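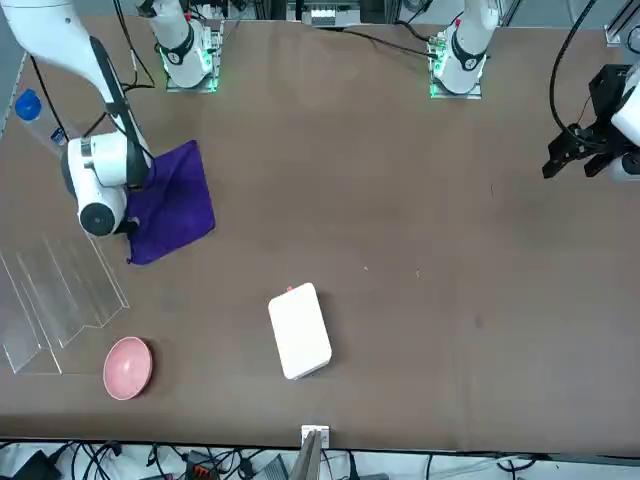 Ticket: Label printer at Brirkham branch prints blank labels between good ones
Status: Closed
Priority: Normal
Opened by: Adhiambo Koech, Brirkham branch library
Assigned to: Systems desk, Birberg

Original report

The spine label printer at the Brirkham workroom has started feeding blank labels. It prints one label correctly, then pushes out a blank, sometimes two, then prints the next one. It was fine until the new roll of labels went in. We are in the middle of relabeling the local history section, which is 1,013 items, and at this rate we will run out of stock before we finish.

Things I tried before opening this:
Turned the printer off and on.
Took the roll out and put it back in.
Printed from the other computer at the front desk. Same result.
Printed a plain address label from the word processor. Same result, one good and one blank.

The catalog software is Alach. The label template is the one called "Spine small", which we have always used.

Koech

Reply from systems desk

Thanks for the detail. Since it happens from two computers and two programs, the Alach template is probably not the cause, but I want to rule it out. Please send:

1. The part number printed inside the core of the new roll, and the one from the old roll if you still have the core.
2. The configuration label. With the printer on and idle, hold the feed button until the light blinks once, then let go. It will print its settings on several labels in a row.
3. Whether the blank labels come out at the same time as the good one, or just before the next job starts.

Reply from Koech

The old core was still in the recycling. The part numbers are different. The last three characters on the old one are 30G and on the new one 30B. The supplier is the same, Hallgrímsson, and the box looks the same apart from the sticker on the end.

Configuration label is scanned and attached. The lines you probably want:

Media type: GAP
Label length: 30 mm
Sensor: REFLECTIVE
Darkness: 12

The blanks come out right after the good label, as part of the same job. If I send five labels as one job I get five good ones with a blank after each, except that once there were two blanks in a row in the middle.

Reply from systems desk

The G and the B are the difference. Hallgrímsson sells the same size label in two backings. The G rolls have a clear gap between labels and the printer looks for the gap. The B rolls have a black bar printed on the back of the liner, and the printer is meant to look for that. Yours is still set to look for a gap. It is missing the first one and running on until it finds something it will accept, and that gives you the blank.

Please turn over a few inches of the new roll and look for a black bar on the back at each label. If it is there, do the following:

Open the printer properties on the workroom computer.
Go to the Media tab. Change "Labels with gaps" to "Black mark".
Leave the label length at 30 mm.
Apply, close, and switch the printer off at the back.
Wait for the fan to stop. Switch it on again.
Hold the feed button until the light blinks twice, then release. The printer will feed a few labels while it measures.
Print a batch of three labels.

Reply from Koech

There is a black bar. I changed the setting and did the calibration. It fed three labels and stopped with a red light. After that every job gives the red light and nothing prints. I changed it back to gaps so we can at least print something, and we are back to one good, one blank.

Reply from systems desk

Red light after calibration means it could not see the bar at all. On this model the sensor under the print head slides from side to side. For gap labels it can sit anywhere under the label. For black mark it has to line up with the bar. Is the bar in the middle of the liner or close to one side?

Reply from Koech

Close to the left side, looking at the back. I found the sensor, a small block on a rail. It is in the middle and it doesn't want to move.

Reply from systems desk

It has a catch. Press the tab on the front of the block toward you and slide it while holding the tab down. Remember that left on the back of the roll is right when the roll is loaded. Line it up with the bar, clean the window on the block with a dry swab, and repeat the steps from my earlier reply starting with the Media tab.

Reply from Koech

The catch was stuck with old label glue. I cleaned it off with an alcohol wipe, let it dry and moved the block to the right. Calibration finished with a green light. Batch of three: no blanks. Batch of 30: no blanks, and the text is centered.

One more question. The front desk computer still says "Labels with gaps" in its own settings. Does that need changing too?

Reply from systems desk

Yes. Each computer sends its own media setting with the job, so the first label printed from the front desk would switch the printer back. Please change it there the same way. No need to calibrate again.

Reply from Koech

Changed. Printed two from the front desk and two from the workroom, all good. I have written the part number ending in 30B on the inside of the printer lid so that whoever reorders gets the same one.

Closing note

Cause: new roll used black mark backing, printer set for gap. Sensor off the mark and catch stuck with adhesive.
Fix: sensor cleaned and moved, media setting changed on both computers, printer calibrated.
Follow-up: the other branches with this printer have been told to check the last letter of the part number before loading a new roll. Blank labels already fed can be run through again by hand for book pocket labels.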